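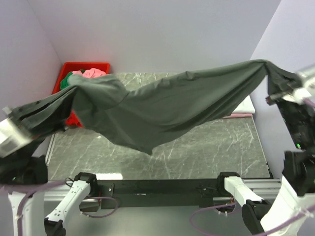 A dark grey-green cloth, held up at both ends.

Sonham Local History Circle
Minutes of the May meeting

Place: upper room of the reading house, Sonham
Start: 7.10 pm
Chair: Mrs Ghumman
Minutes: Raimonds Lill
Present: 17 members
Apologies: the two members from Irard who usually come by the late bus, and our librarian

1. Minutes of the previous meeting

The minutes were read and accepted with one correction. Under item 4 it was written that the ferry bell was hung "on the church". It should be "at the church", as the bell was on a post in the churchyard and never in the tower. I have changed it in the book.

2. The Willolwood ferry bell

Mrs Ghumman repeated shortly the history for the new members. The bell was used at the Willolwood landing to call the ferryman from the other bank. After the bridge was opened, the ferry stopped and the bell was brought to Sonham. It stood in the churchyard for many years, then in the school corridor, and after the school was closed it went to the parish store, where it is now.

The question before the meeting was if the bell should go back to Willolwood, stay in Sonham, or be lent to the small museum in Irard, which has asked for it in writing. The letter from Irard was read aloud. They offer a place near the entrance and will pay for the transport. They ask for a loan of 3 years.

Discussion was long. Several members said that a bell which called people over the river should be close to the river. Others answered that the landing at Willolwood is under water in most winters and there is no wall or building left to fix it to. One member remembered that his grandmother rang it as a child and was scolded for it, and he would like children to be allowed to ring it again. The chair said this depends on the condition of the headstock.

It was asked who is the owner. The parish clerk wrote to us that the bell is in the list of parish property, but the list does not say how the parish received it. Until this is clear we cannot promise anything to Irard. I was asked to look for the receipt in the old vestry papers. 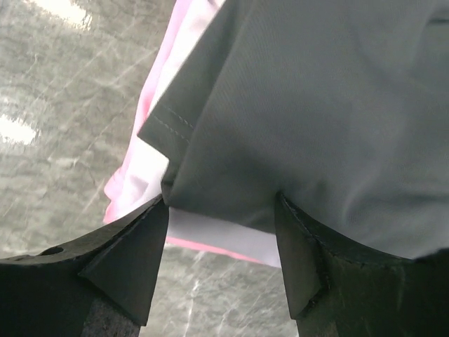 Mr Ghumman asked also that the clapper be looked for. It was taken out when the bell was in the school, and it may still be in one of the boxes from the caretaking room. He will ask for the key.

Vote: to answer Irard in a friendly way, thank them, and tell them that a decision will be made when the ownership is known. 15 for, none against, two did not vote.

3. The inscription

The inscription was discussed again. Our earlier leaflet gives the words as "COME OVER", with the name of the founder under it. A member who has studied the rubbing believes that the second line is not the founder but the giver of the bell, and that the leaflet is therefore wrong. She passed the rubbing round. The last letters of the name are weak and three readings were proposed. No agreement was found.

It was decided to make a new rubbing in better light, and not to print the leaflet again before this is done. We have still 52 copies of the old one. They may be sold, with a slip of paper inside saying that the reading of the second line is not certain.

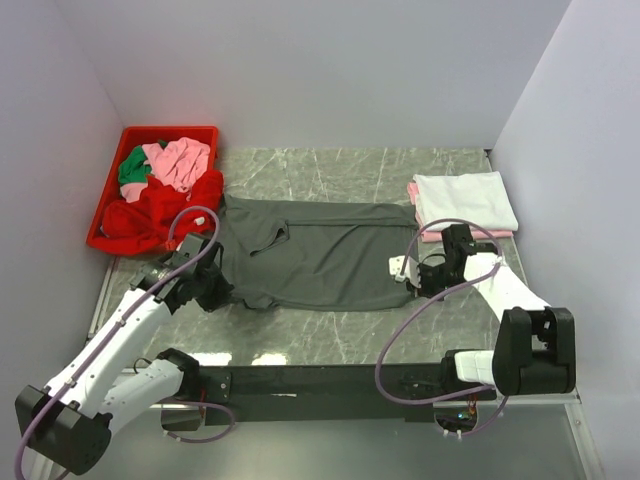

4. The ferry account book

The account book of the last ferryman has been copied by hand up to page 53. The work goes slower than we hoped, as the ink is brown and the ferryman wrote the sums and the weather in the same column. The copying member would be glad of a second person to check the figures with her. Two names were given and she will write to both.

There was a question about the word "hurdle", which is found many times beside a payment. It was thought to be sheep hurdles carried over for the market at Irard, but a half price is put next to some of them. Anybody who knows more is asked to tell the secretary.

5. Summer walk

The walk will go from the Sonham bridge to Willolwood along the old ferry path and back by the road. The farmer has agreed that we cross his lower field, on condition that dogs are on the lead. Strong shoes are advised. Start at 2 pm from the bridge, on the Sonham side. Tea afterwards in the reading house, members to bring their own cups.

6. Other matters

The lamp on the stairs is again not working. Reported to the landlord.

A request came from a family abroad, looking for a ferryman with the name Lill. The writer of these minutes is not related to him as far as he knows, but he will answer the letter.

The back numbers of the newsletter can be taken home by any member who wants them. What is left goes to the Irard library.

The meeting was closed at 9.05 pm. The next one is in the same room at the usual hour, and the rubbing will be on the table.

R. Lill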